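Home Features Technology Kitchen & Garden Archive Subscribe

Who's Going to Put the Kettle On?

My mother kept a list of chores on the inside of a pantry door, and every one of us kids believed that by the time we were grown a machine would be doing all of it. I have thought about that list a good deal this June, while visiting people who are trying to teach robots to clear a counter, and I can report that the door would still be needed.

Liesl Kälin has spent most of her working life on the problem. Her team at Prevuvex started out on the shop floor, where a machine could pick the same bracket out of the same bin all day long and everybody went home happy. Kitchens, she told me over a very good plum cake, are another matter. "A factory is arranged for the robot," she said. "Your kitchen is arranged for you, and a little bit for your grandmother."

So the practice happens mostly in simulation, in rooms that exist only inside a computer, where a dropped dish costs nothing and the whole place can be put back in order in a blink. The project is called Grendel (I asked why, and got three different answers), and it has 237 kitchens to rummage through. In one long stretch the team ran 306 attempts at a single chore, moving a teapot from one side of a stove to the other, and 200 of them ended with the teapot standing where it should. Liesl was delighted. I was thinking of the remaining teapots.

Leonie Thaler, who runs the small workshop at Dalgleish, is less patient with kitchens and doesn't mind saying so. Her machines fold shipping cartons and load trays, and they do it well enough that she has stopped watching them. But ask one to wipe down the bench at the end of a shift - a job she gives to whoever is standing nearest - and you'll be there until supper. Cloth bunches up. Crumbs go where they please. She'd buy a wiping robot tomorrow if somebody sold one she trusted.

I wanted to know what makes a teapot so hard, and Liesl was kind enough to go slowly. The gripper has to come in at a sensible angle, even if that means approaching tipped over on its side, and it has to choose between a handle, a lid and a spout, only one of which is a good idea. Often a good part of the pot is hidden behind something else, and the program must make its best guess about the rest.
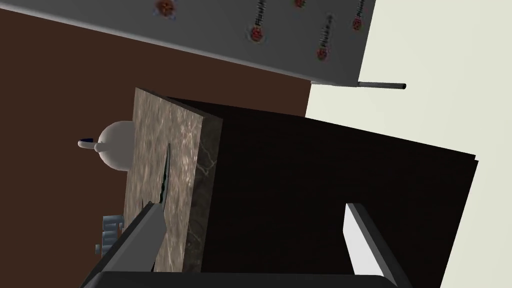 My own guess, for what it's worth, is that we'll get the dull half of the list first. Carrying, stacking, fetching things from one flat place to another - those seem close enough that I might see them in my own home. The pouring and the scrubbing I expect to go on doing myself for a good while yet, and I've told my husband the same.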